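Folding Long-Sleeved Shirts for Shelf Storage
Student project report, Liscombe Textile Care course 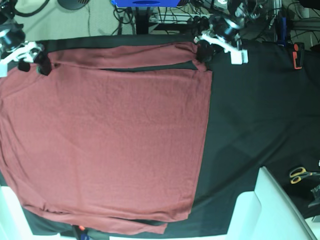 Figure 1. Red long-sleeved shirt laid flat on the dark cloth, sleeves running along the body.

We timed 77 folds of knit shirts at the Horrocks workroom in November. Sleeves went in first, then the hem was brought up toward the collar. Folds with crooked sleeves came out too wide for the shelf - 7 had to be redone. A dark tablecloth made the edges of the red shirt easier to line up.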